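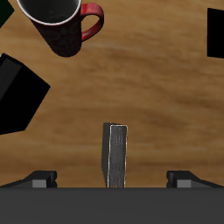 Mitsuko Hosoda wrote in after my last page on record care to say her copies crackle worst in the quiet bits between songs, even straight after cleaning, and was she rubbing the dirt in? Quite possibly, Mitsuko! I did it myself for years.

So, cleaning vinyl at home, the slow way. Start with a dry carbon fibre brush and let the record turn under it for a couple of spins, hardly pressing, then sweep gently off towards the edge. If you stop dead in the middle you leave a neat line of fluff (ask me how I know).

For anything second-hand I go wet. Distilled water, a tiny drop of plain washing-up liquid, a soft microfibre cloth, and always round with the grooves, never across them. Keep the label dry. Then a second cloth with only distilled water on it, because soap left behind sounds worse than dust ever did. Stand the record in a clean dish rack and go and do something else for an hour.
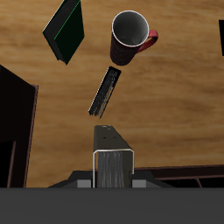 A mug and a read while the records dry.

New inner sleeves make more difference than I expected. I bought a pack of Luller ones in January and swapped out all the scratchy paper, 149 records in one very long evening, with the Enriquez live album going round and round because it was already on. Love that album, but I can't face side 2 at the moment.

Store them upright, snug enough not to lean but loose enough to pull one out without a fight. My Lerken crate is a bit too deep and the back row slumps, so I've wedged it with an old cushion. Away from the radiator, please. I lost a Broltberg twelve-inch from 2000 that way and it now plays like a boat at sea.

Oh, and check your needle before blaming the record. Mine was wearing a little grey beard of dust.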